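Jan 12, 2021

Slept until 8 and had toast. Too hot to do anything outside, so I finally got to the clothes I'd dumped in the bedroom after the holidays. I put the woven mat on the bed in April and never took it off, and it's good for sorting on because small things don't get lost in it the way they do in a doona.

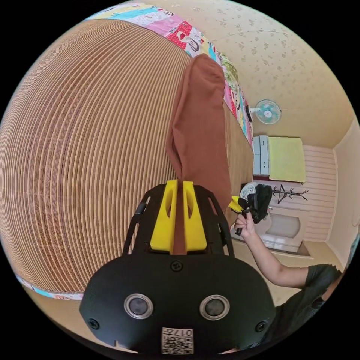 Odd socks went in a bag for rags. Līga wants the patchwork edging redone one day but I quite like the little faces on it. Rang Sosina at lunch about the Gutorby rent, which is going up 26 dollars. She's going to write to them.

Dalia came over after that and we did the bigger things. She folds better than I do and is faster too. We kept our masks on and talked about her course. She thinks she'll finish it this year if Wavari gives her the shifts she asked for. 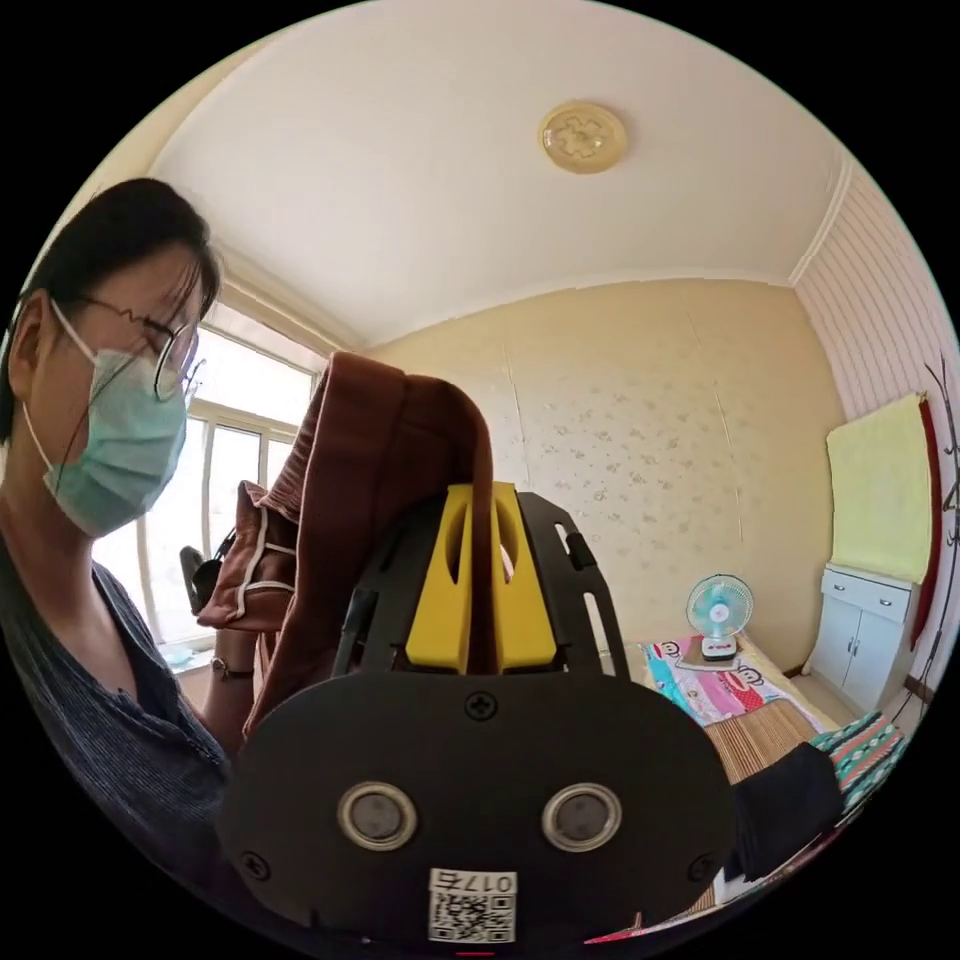 Dalia on the brown one, by the window.

Two bags to go to the op shop. Still have the winter coats to sort. Leftover soup for tea, bed early.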